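Workshop notebook – trays
May 26, 2018

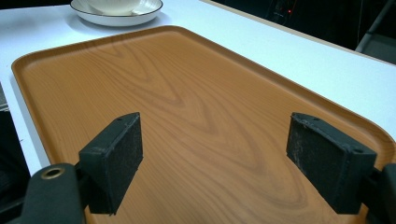 Back to the wood-grain tray this morning, the one with the printed pattern, after I had put it off most of the week in favor of the plain ones. I do like it, I'll admit. It has all those wavy bands in caramel and honey, and the little V shapes running through the middle, and from across the room you could take it for something your grandmother kept on the sideboard. Up close it's a print, of course, but a good one, and I have a soft spot for the rounded corners, which are so much kinder to a dishcloth than the square ones on the Brulgate trays.

What I wanted to settle was the cleaning question. The Zutar cafe people wrote back in March that their trays go dull after a while, and they weren't sure if it was the soap or the wiping or just age. So the plan was to wash this one the way they do, 15 times over, dry it each time, and look at the shine under the ceiling lights after every few rounds. I got through 7 before lunch. No change in the shine that I could swear to. There was a bit of streaking after round four, but that was my fault for using the old cloth with the lint on it, and it came off with plain warm water and a fresh towel.

The rim is where I'd keep an eye on things. Water likes to sit in the bend where the flat part turns up into the edge, and if you stack the tray right away it stays there for hours. I stood it on its side against the wall for ten minutes and that took care of most of it. Then I ran a folded paper towel once around the inside, slowly, corners included, and got up a surprising amount of gray film. If the Zutar folks are stacking straight from the rinse (and I would bet a good cup of coffee that they are) then I think we have at least part of our answer.

Carried two mugs and the sugar bowl across the room on it, partly for science and partly for coffee time. The rim is low but it does its job – the mugs slid a little when I turned by the door and stopped where they should. With the Umo liner underneath they didn't slide at all, but then you can't see the pattern, and that seems a shame to me. I would rather walk slower.

Tried the Belay polish on one end only, a small dab on a soft cloth. It does brighten things up. It also leaves the surface slick enough that the sugar bowl went for a wander, so I washed it off again and I'm not recommending it for anything that carries drinks. Fine for a tray that lives on a shelf, maybe.

Left to do: the other eight washes, and please, whoever gets to them before me, use the new cloths from the drawer under the sink and not the lint one, which I have now moved to the rag bin where it should have gone long ago. Same soap, same amount, one capful. Write the round number down as you go. I lost track once already and had to work it out from the pile of towels.

Also need to ask Zutar how tall their stacks get.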